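Progress update for Flerico - Widport shop and packing room, February

We have had such a good month! When we wrote our last report the drinks wall was still a stack of parts on the floor, and now it is up, filled and looking like a real store. A-yeong Ji set the rule for the shelves: every drink gets its own block, and the left and right halves match as closely as we can manage. It makes restocking so much quicker.

The white tables went in too. One is the packing table, where sticker strips and bags get sorted, and another is for fabrics waiting to be folded (plenty of those, and more colors than we expected).

Packing table and drinks wall, Widport:
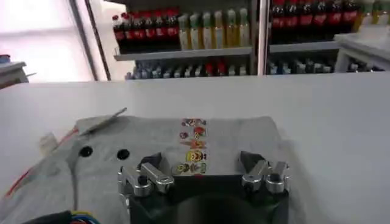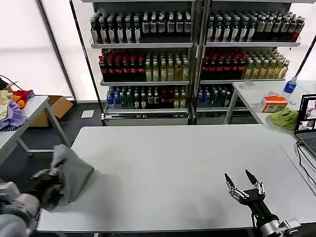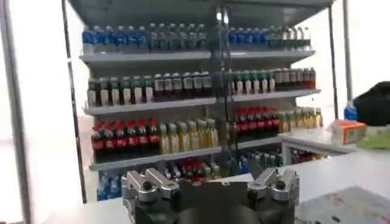 Spending is on track. We have used 2085 of the grant so far, mostly on shelving and tables, and Parviz Nikzad has set aside another 800 for bins and labels. He found a supplier in Idlow who will deliver in batches of 50, so we won't have to store everything at once - a big help in a room this size.

Two things are running behind. The fabric bins from Ahn came in the wrong depth and are going back, and the price labels still need a second proofread. A-yeong wants the type larger and I agree with her.

Next month we hope to start the folding sessions, with some 30 places to begin with. The sign-up sheet is ready and we'll send you the session times as soon as Parviz confirms the room.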